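The Turnholm Ferry

The ferry from Virholm to Turnholm took 21 minutes when the water was flat, and Bình Quách had made the crossing so many times that he could sleep through it and wake when the engine changed pitch. He did not sleep that morning. He sat on the bench by the life jackets with the letter in his coat and read the notice bolted to the wall, which said that service would end on Fri 15 June and thanked passengers for their patience.

He had worked the ropes on that boat for seven years before his back gave out. After that he sold tickets. After that they put in a machine for the tickets, and he rode as a passenger like everyone else.

The letter was from his sister-in-law, Arel. She wanted to sell the house on Turnholm. She had an offer from a family named Chiang, who had come over on a weekend in the spring and liked the porch. The offer was fair. She needed his signature, and she had put a small sticker on the page to show him where.

"You going over for the day?" the deckhand asked. He was new and wore his gloves tucked into his belt.

"Just to look at a house," Bình said.

"Buying?"

"Other way."

The deckhand nodded and went forward to see to the bow line.

Arel met him at the landing in her truck. She had cut her hair short since the funeral. They drove up past the school and the closed bakery without saying much, and she told him the road would be paved in August, now that the bridge was opening.

"They could have paved it when we lived here," he said.

"They could have."

She had already cleared most of the rooms. The beds were gone, and the piano, and the shelf where his brother had kept his tide tables. In the kitchen the table was still there with the good cloth on it. Arel said she had not known what to do about the table. It had been built in the room and was too wide for the door.

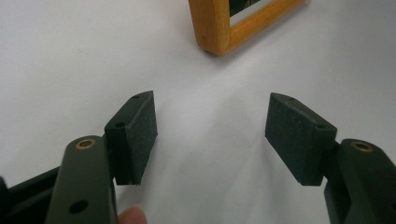

Bình put the letter down and looked for a pen. Arel had one. He read the first page all the way through, though he had read it on the boat and twice the night before. There was a line about the well and a line about the shed. The Chiangs would pay 2,000 extra for the rowboat and whatever was in the shed with it.

"The rowboat leaks," he said.

"I told them. They said they'd fix it."

"Did you tell them where?"

"I don't know where. He never told me."

"Under the back seat. On the left. You have to take the seat out to get at it." He turned the page over and drew it for her on the back – the ribs, the seat, a small cross for the leak. He wrote the word "here" and underlined it. Then he turned the page back and signed next to the sticker.

They walked down to the shed afterward. The padlock was stiff, and Arel had to hit it with a stone. Inside it smelled of rope and old paint. Bình found his brother's bailing can hanging on its nail and asked if she thought the Chiangs would want it.

"It's in the shed," she said. "It's theirs, I guess."

He hung it back up. She watched him do it, then took it off the nail and handed it to him.

He caught the four o'clock boat. The wind had come around and the crossing was slow. He stood outside by the rail the whole way with the can under his arm, and when they reached Virholm the deckhand threw the line short. Bình picked up the end of it and passed it across to the man on the dock.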